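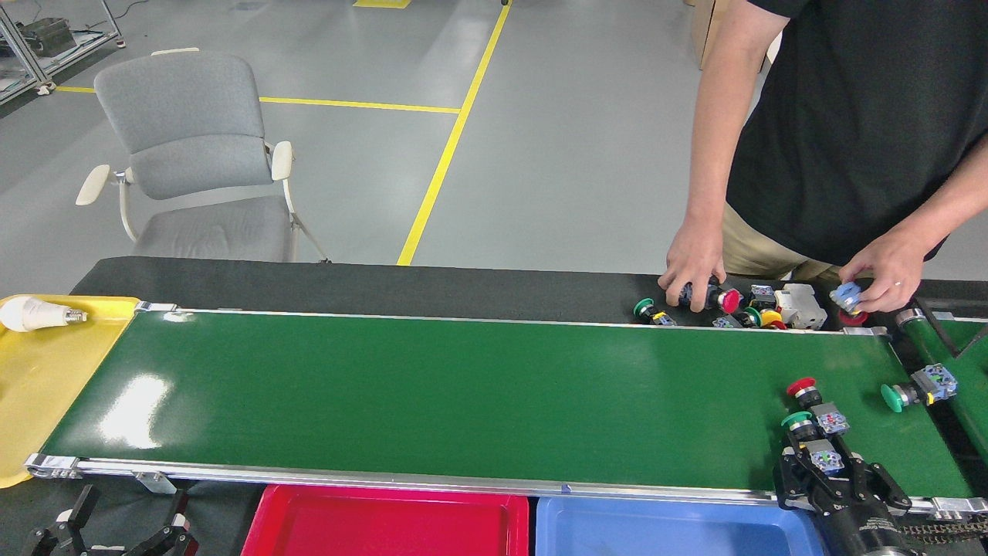 Botões de pressão junto ao tapete verde, um deles com tampa vermelha.

Boletim 23/12/2021 – jogos, atrasos e uma boa notícia

Vai depressa que ainda há embrulhos por fazer. Começo pelo que interessa: Plinska tem finalmente janela de lançamento. Primavera, PC primeiro, consolas depois. A Skudetti confirmou ontem à tarde numa nota de quatro linhas, sem trailer, sem preço, sem nada. Quatro linhas. Depois de dois adiamentos já me contento com pouco.

Para quem chegou agora à newsletter: Plinska é o jogo de gestão ferroviária de que falo de vez em quando desde o primeiro número. Uma vila de montanha, uma linha única, um inverno que não acaba. Gerimos os horários, o carvão, a paciência dos passageiros. Parece seco e é um bocado seco. Mas a demo de outubro agarrou-me um fim de semana inteiro e eu nem gosto de comboios.

O que mudou desde a demo, segundo a nota e o que fui apanhando no fórum deles:

– O mapa cresceu. Eram duas estações jogáveis, agora são 4 no arranque, mais as que se abrem na campanha.
– Os horários já se podem copiar de um dia para o outro. Amén. Na demo era tudo à mão, todas as noites, e foi a queixa número um.
– Gravação manual. Antes só havia automática, no fim de cada dia de jogo, e quem se enganasse numa agulha às sete da manhã tinha de levar com as consequências até à noite.
– O modo cooperativo fica para depois. Não dizem quando. Eu apostava em nunca, mas oxalá me engane.

Legendas em português: sim, confirmadas. Português do Brasil no lançamento, o de Portugal "em estudo". O costume. Quem quiser fazer barulho sobre isto que faça no fórum, há lá um tópico com 210 respostas e parece que os programadores o lêem mesmo. Sejam educados.

Sobre as consolas sei pouco. A nota fala em "mais tarde no mesmo ano" e não diz quais. Na demo os menus eram claramente feitos para rato, com umas listas minúsculas e separadores dentro de separadores, portanto não me espanta que demore. Preferia que demorasse e ficasse bem feito. Já chega de portes em que se anda com um cursor a fingir pelo ecrã fora.

Requisitos mínimos também não há, mas a demo correu no meu portátil velho sem aquecer demasiado a secretária. Com neve forte caía um bocado, e a neve ali é quase sempre forte. Desliguei as sombras e ficou bom.

Agora a parte chata. A edição física, a tal da caixa com o mapa em pano, passou para a Butbridge, e a Butbridge só vai fazer 1000 unidades. Para a Europa toda. As pré-reservas abrem em janeiro, dia por anunciar, e vai ser um pandemónio. A última caixa que eles fizeram esgotou antes de eu conseguir encontrar o cartão. Quem a quer mesmo, que se inscreva já na lista de aviso do site deles. É gratuito e não obriga a nada. Preço ainda não há, portes também não, e atenção que são os portes que costumam doer.

Pergunta que já me fizeram duas vezes por mail: a caixa traz disco? Não. Traz código. Eu sei. Também acho mal.

A Loja Mendonça, no Porto, diz que vai tentar arranjar algumas para vender ao balcão, sem garantir nada. Se avançar aviso aqui no boletim e mais ninguém precisa de telefonar para lá, que eles estão em plena época de Natal e não têm mãos a medir.

Outra coisa, rápida. A tabela de pontuações da demo fecha no último dia do mês. O primeiro lugar está neste momento em 3480 pontos e eu não faço ideia de como é que se chega lá. O meu melhor dia ficou muito, muito abaixo, e nesse dia achei que tinha jogado lindamente. Há quem diga que o truque é cancelar o comboio do leite e usar a locomotiva para limpar a linha. Experimentei. Fiquei sem leite e com a linha entupida na mesma. Se alguem aí desse lado perceber a coisa, responda a este mail que eu publico a dica no próximo número, com ou sem nome, como preferirem.

Os pontos não passam para o jogo final, já agora. As gravações também não. Quem tem uma partida a meio na demo, aproveite-a até ao fim do mês, depois a Skudetti desliga o servidor das pontuações. A demo em si continua a funcionar sem ligação, pelo menos foi o que responderam no fórum.

E a banda sonora? Sai em separado, digital, no mesmo dia do jogo. O tema da estação de cima, aquele só com acordeão e uma coisa que parece um relógio, está em ciclo cá em casa desde outubro. Já me pediram para parar. Vinil não está previsto.

Correcção ao número anterior: escrevi que o modo livre não tinha limite de dias. Tem. Acaba quando chega o degelo. Obrigado a quem reparou, foram vários, alguns com capturas de ecrã e tudo. Escrevi isso de memória e escrevi mal.

Também no número anterior a ligação para o guia de sinais estava partida. Já está arranjada no arquivo. O guia é longo, mas os dois primeiros capítulos chegam para deixar de ter comboios parados à porta do túnel, que é onde quase toda a gente empanca. Resumo de bolso: sinal antes da agulha, nunca depois, e não poupem nos desvios. Uma linha de resguardo curta resolve mais do que uma locomotiva nova e custa muito menos carvão.

Mais umas perguntas que ficaram por responder:

Dá para jogar sem a campanha? Dá, o modo livre está aberto desde o início.

Há modo de dificuldade? Três níveis. No mais fácil os passageiros não desistem de esperar. Comecem por aí, sem vergonha nenhuma.

Dá para acelerar o tempo? Dá, mas na demo a velocidade máxima comia os avisos sonoros e acabava-se sempre com um comboio perdido algures. Não sei se já corrigiram. A nota não fala nisso.

Comando? Na demo, não. Na versão final, "parcial". Não perguntem o que quer dizer parcial, que eu também não sei.

Vão aceitar modificações feitas pelos jogadores? Dizem que sim, mas só cenários e horários ao princípio. Comboios novos ficam para quando as ferramentas estiverem apresentáveis.

Para o próximo número, em janeiro, conto ter uma versão de imprensa nas mãos. Pedi-a ontem, ainda não responderam, e nesta altura do ano também não levo a mal. Se chegar a tempo faço um texto a sério, com a campanha jogada até ao primeiro degelo pelo menos. Se não chegar, falo das outras coisas que tenho acumuladas na pasta: dois jogos de cartas, um de pesca e um que ainda não consegui perceber o que é mas tem uma música óptima.

Não há boletim na próxima semana. Volto a seguir aos Reis. Quem mudou de endereço de mail este mês que me avise, porque houve uma data de envios devolvidos e eu não consigo adivinhar os novos. Para sair da lista é só responder com "sair" no assunto, não levo a mal.

Boas festas, joguem qualquer coisa e agasalhem-se.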